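Reading time: 1 min

Ticket 2511 - Abugri flower sorting, April 2021
Opened by: Adwoa Laryea
Assigned: Tetteh Atinga

Lando keeps telling us the March model failed for want of examples. I doubt it. I went through 26 of the rejected runs and in most of them the finger comes in beside the stem and closes on leaf. 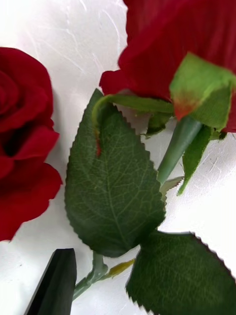

Kojo's fix was to slow the arms down. Tried it, same result, only slower. Kobina wants a new batch recorded before anyone touches the labels, so we are doing that - under protest.

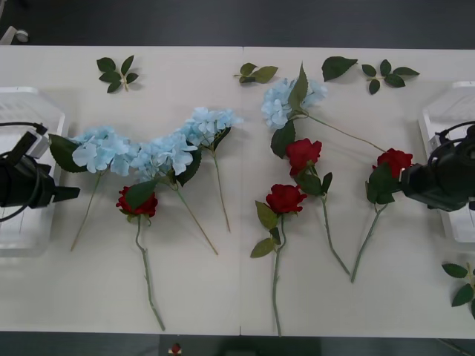 My objection is to the starting layout. Fakcombe's sheet says "varied", yet every run gets a tidy spread. Stems do point different ways, fine, but all the blue heads sit in the back half and there are loose leaf sprigs lying behind them that the sheet never mentions. Does a sprig count as a flower? Fiifi says no, the labels say nothing.

Status: open. Not signing off the batch until Fiifi's answer is in writing.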